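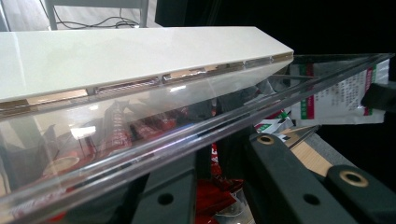
White bar with its row of metal contacts, clear acrylic sheet in front.

Tejada clear desk shelf, long version: four months in

I bought the Tejada shelf to get my monitor up off the desk and to have somewhere to push the keyboard when I need room to write. I work from a spare bedroom with a desk that is 70 inches wide and not very deep, so anything that sits on it permanently has to earn the space. I paid $72 for mine, which included shipping.

It comes flat with two side pieces, one long top and a bag of rubber feet. The protective film takes longer to peel off than the rest of the job. Start at a corner with your thumbnail and pull slowly, or it tears into strips and you have to start over. The sides slot into the top and there are no screws. I had it standing in nine minutes. The instruction sheet is one page and the drawing on it shows the side pieces the wrong way around, so go by the slots.

The monitor is the heaviest thing on it. Tejada doesn't print a weight limit on the sheet I got, and I wrote to ask. Milagros Pastor from their support desk answered the next morning and told me to keep the heavy end over one of the sides and not in the middle of the span. I moved the monitor to the left and the slight bow I had noticed went away. I would have liked to see that on the box.

Clear plastic looks good in a small room. My old shelf was a dark wood one from Binham and it made the whole desk feel crowded. With this one I can see what is under it, so I lose fewer pens. The other side of that is that you see everything, including cables. I ended up running mine along the wall with clips.

Now the dust. It shows within a day. Paper towels leave fine scratches, and I have a patch of them near the front from my first week. Use a soft cloth and a little dish soap in water. Do not use window cleaner with ammonia on acrylic. It can leave it cloudy.

The rubber feet are the weak part. Two came loose in August when the room got warm, and the shelf slid when I leaned on it. I stuck them back with better glue and they have held since then.

Colin Bramwell, who I share the office lease with on client days, has the Budedow shelf, which is metal mesh. His is stiffer and he never has to wipe it, but it rattles when he types and it scratched his desk. I also looked at the Viltus one. It was cheaper but only came in a short size.

Good: easy to put together, makes the desk look bigger, support answers email.
Bad: scratches, dust, poor feet, no weight limit given.

I would buy it again for a light setup. If you have two big monitors, get something with a leg in the middle.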